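Can it clear a desk yet

Thu 13 August

My sister-in-law wants to know when she can buy the robot. She asks every summer, usually while holding a wet dish, and she asks me because I once wrote a post about a vacuum cleaner and have been the family's technology desk ever since. My answer used to be "five years." I've been giving it long enough that the first five years have run out, and I've had to start on a second set.

So this is my annual chores post. The rules are the same as before. I don't count anything that happens in a promotional video with music on it. I don't count a machine that does the chore if I have to do a bigger chore first so that it can. And I don't count dishwashers, which solved their problem decades ago by being a box, and which everyone has stopped thinking of as robots for that reason.

Starting with the floor. We still have the Ornard, which is a perfectly decent vacuum and which I've insulted on this blog before. It does the hallway well. It does the kitchen well if the chairs are up on the table, and I'm the one who puts the chairs up on the table, so by my second rule the kitchen only half counts. It paid 14 visits to the fringe of the living room rug before I rolled the rug up for good. I now own a rug that lives behind a door. The floor is very clean where it used to be.

Laundry is where the money keeps going, and where the money keeps not coming back. Régis Carré lent me his Jomum for most of June. It's a folding machine about as tall as a bar stool, and you clip a shirt to the front of it and it pulls the shirt in and folds it nicely. I timed myself clipping the shirts. I'm quicker folding them, badly, but I've been folding them badly my whole adult life and the drawers still close. The Jomum also doesn't do socks, fitted sheets, or anything for a child under six, so in our house it was good for a modest corner of the basket. Régis says I clip too slowly. Régis has been married to this machine for a year and I don't think he can hear criticism of it.

What I wanted to talk about this time, though, is desks, because I think a desk is a harder test than a shirt and people skip it. You can learn shirts. A shirt is more or less a shirt. But when someone says "tidy the office," they're asking for judgment about every single thing in it. Is the water bottle trash, or is it somebody's? Does that keyboard belong in front of that monitor, or has it been parked there since the last time people moved around? Which end of the cable is the important one?

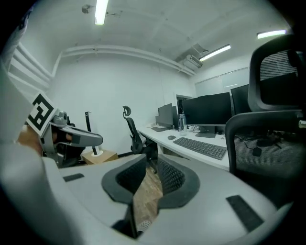
I tried writing it out as instructions once, the way you'd tell a very willing teenager. Straighten the keyboards. Put each mouse next to its keyboard. Push the chairs in. Throw away what's trash. I got as far as the word "trash" and had to stop and write a paragraph about cardboard, because some cardboard is garbage and some cardboard is the box the thing has to go back in if it breaks before the warranty runs out. There's a man I used to work with who kept every box for everything. You could have cleared his whole corner in ten minutes and he'd never have spoken to you again.

And then, cables. I will say this for people: we're bad at cables too. But we're bad in a relaxed way. If I pick up a keyboard and it turns out to be attached to something, my hand knows about it before I do, and I stop. I don't drag the monitor off the back of the desk. A machine that has to see the cable first, follow it through the pile, and decide it's the same cable that comes out on the other side has already lost the afternoon.

The part that has changed since last year's post is how they're going about it. For a long time the plan seemed to be that somebody clever would sit down and write the rules for picking up a mouse. Now the plan is that people do the chore themselves, over and over, with a pair of grippers in their hands like oversized salad tongs, and the machine is supposed to get the idea from the recordings. I find this much more believable, and also a bit insulting. All that engineering and we're back to "watch me do it."

I had a go with a pair at Grosudmont, where a friend of a friend let me in on the condition that I not touch anything else. My first impression was that I'd become stupid. You go in with ten fingers and a lifetime of picking things up, and they hand you four fingers, two to a side, and suddenly a pen is a real adversary. You find out how much you cheat. I nudge things with my wrist. I hold one item against my ribs while I move another. I pick up two cups with one hand and open a door with my hip. None of that is available in tongs. You pick up one thing, you think about where it's going, and you put it down, and you feel like you're defusing it.

By the end of an hour I'd gotten decent. Slow, but decent. I could square up a keyboard without shoving it. I could move a mouse, which is slipperier than you'd think. I was proud of this for the whole train ride home and then knocked over a glass at dinner with my own bare hand.

There was also the question of where you stand. When I tidy a desk I lean all over it. I go around the back, I get under it, I put a knee on a chair. Most of the machines I've seen would rather stay in front, thanks, and have the desk come to them. For a workbench in a shop that may be fine, you can build the bench to suit. Nobody's home office was built to suit anybody. 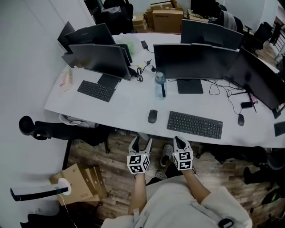
Florin Munteanu thinks I have the order backward, and that shops will get there well before offices or kitchens do. His view, which he sent me in a very long message after I posted a preview of this, is that a shop floor already does the hard half of the job by being boring. Same bin, same part, same height, all day. He says the packing line at Batista has one arm that does nothing but put lids on tubs, and it got through 3697 of them in a shift with 23 fumbles, and that I should try doing that and see how many I drop. He also says I'm a snob about lids.

I am a snob about lids. But fine, I'll give him the lids. I'd drop way more than 23 and I'd be asking to go home by lunch. If the test is one motion in one place forever, the machine wins and I hope it enjoys it.

My trouble is that the word "chore" gets stretched to cover both things. Putting lids on tubs is a job. A chore is what's left over once everything that could be made regular has been taken out. It's the sock behind the radiator. It's the desk at six in the evening, different from how it was yesterday, covered in things that all mean something to somebody who has gone home.

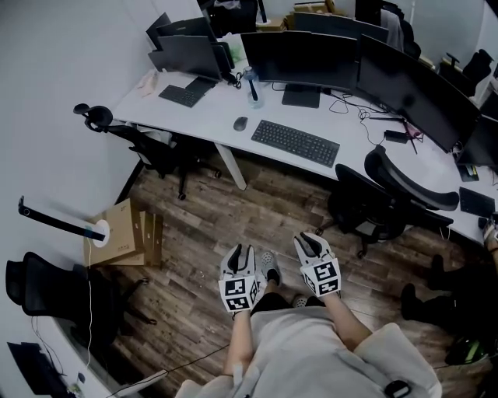

Lise MacPherson had the best idea I've heard on this, and she came up with it while looking for her keys. She said she doesn't want a robot that tidies, she wants one that asks. Let it go around and do everything it's sure of, chairs in, obvious stuff in the bin, and then stand there with its list of questions. Whose is this? Keep or toss? I liked that a lot until I pictured coming home to it. I already live with two people who meet me at the door with a list of questions.

Still, I'd take it over confidence. The Ornard is confident. The Ornard once spread a houseplant over the entire ground floor in tidy parallel lines.

So, the scores, for those who skip to the scores. Floors: yes, if you don't own much. Shirts: yes, if you have the patience to be a shirt's valet. Socks: no. Dishes: yes, and we've covered why that's cheating, though getting them into the box is still on you. Lids: yes, Florin. Desks: no, and I mean not close, although for the first time I've seen somebody working on it in a way I could imagine ending somewhere. I'm not putting a number of years on it. My sister-in-law can have the number when she's finished drying.

Next up is windows. Gervásio Honorato has bought one of those things that crawls up the glass on suction, and it's been stuck to his second floor since the weekend. He has a ladder but he's waiting to see if it comes down by itself.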